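Insert creep (hand-held grippers)

From the Ramalho shop wiki, section Faults. Page kept by Laurinda Baptista.

Insert creep is the name we use at Ramalho for what happens when a brass threaded insert slowly backs out of the plastic part it was pressed into. I'm writing this page in the first person because I've had more of these in my hands than anybody else here, and Graça Loureiro got tired of answering the same email (sorry, Graça!). You'll also see it called "walking" or "a lifter" in the older notes. Same thing.

Background

An insert is a little metal sleeve with a thread inside. You heat it, push it into a hole in a printed part, the plastic flows into the knurling on the outside, and when it cools you've got a thread you can run a screw in and out of all day. It holds really well as long as the hole is the right size and whoever is pushing doesn't rush. If the hole is too big, or the insert went in too hot, the grip is mostly wishful thinking, and every turn of the screw drags it up a hair.

On a hand-held gripper this matters more than you'd guess. The person holding it squeezes and lets go all day long, and all that motion ends up in a handful of small screws. When one loosens, the fingers stop meeting square. The recordings still look fine at first glance, and that's the nasty part – you can collect a lot of bad data before anyone feels something in the grip.

The Predska batch

The fault got its name during the Predska job. We had 6 hand-held units out with two operators, Estela Quezada and Lâm Thái, and they were picking up small parts from a tabletop and putting them down again. Estela was the first to complain. She said her unit felt "mushy," and I told her to clean the slides, which was bad advice and I've apologized for it since.

Lâm then had a finger swing sideways in the middle of a pick and pinch the skin between his thumb and first finger. It wasn't a serious injury, a bruise and some swearing, but it went down as a safety matter and all the units were pulled that afternoon. The incident report is dated Thursday, June 21, 2018, and it's still worth reading if you can stand Rui Vilela's handwriting.

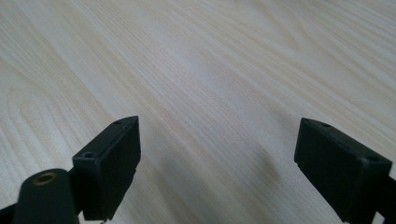
Hand-held gripper with the fingers apart over a bare tabletop. The brass insert is at lower left, in the rounded black part.

Rui took the units apart and found 2 with inserts standing proud of the plastic. The rest were okay, though one had a screw so tight that he stripped it getting it out. He traced the lifters to a single print run where the holes had come out oversize. We then went back through the session log, 939 recordings in all, and threw out 341 that had been made on the bad pair. That hurt. Estela redid most of them herself.

How to spot it

Run a fingertip over the insert with the screw out. You shouldn't feel a lip. Brass is easy to see against black plastic, which helps, but a tiny lift hides well from straight above, so look from the side too. Then close the fingers and hold them up to a window. A wedge of light between the faces means something has moved. Creep isn't the only possible cause – a worn slide does the same – but check the inserts first, it's quicker.

Repair

Don't push a lifted insert back in and carry on. I did this twice in March and both came out again. Replace the printed part. Graça will tell you that glue works, and on her Bestulix fixtures maybe it does, but those sit on a bench and don't get squeezed by a human hand.

Related faults

Finger skew, stripped screw, slide wear. The Hivness units use through-bolts and don't have this problem, though they rattle.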